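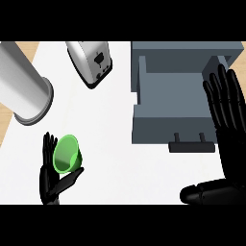 *2 min read*

# Regional accelerators should pay founders to stay put

Every February the accelerators open applications, and every February the same thing happens in towns like Sarnurham. Two or three decent young companies get in, pack up for the big city, and don't come back. The program counts them as a success. The town is left with an empty desk in the shared office.

I think the programs have the deal backwards. Most of them ask founders to move for three months, sometimes longer, in return for a small check, some office space and a room full of mentors. The move made sense when the mentors could only be met in person. It makes less sense for a company whose first customers are a dairy co-op and two trucking firms within an hour's drive.

Prakby is the program I know best. It is well run and the staff answer their email. Its last intake drew 887 applications, of which 91 came from outside the metro area. Prakby talks about that second number a lot. It talks less about the relocation clause on page 3 of its agreement, which requires at least one founder to live in the city for a year after the program ends. For a two-person company, that is half the company.

The usual defense is that startups need density. They need to run into investors at lunch and hire engineers away from each other. There is something to this. If you are building payments software and want a large funding round, you should probably go where the money sits. But plenty of companies are not on that path. Ignacio, which makes scheduling software for small clinics, turned down a place at Prakby and stayed in Sarnurham. It grew slowly. It also kept its rent low and its first clinic is still its best source of complaints, and complaints are what an early product needs.

Zarham tried something closer to what I have in mind. It cut the residency to a week at the start and a week at the end, and put the savings into a bigger check. Mentors held calls in between. Some founders said they missed the company of other founders, and I believe them — working alone is hard, and a video call does not fix it. A shared office in the home town might help, if a program paid for a few desks there.

The cost would be small next to what these programs already spend on city leases. The sponsors, mostly banks and large consultancies, say they want to reach new regions. They could start by dropping the clause. After that, they could send a partner out on the train once a month to see how the customers in those regions use the product.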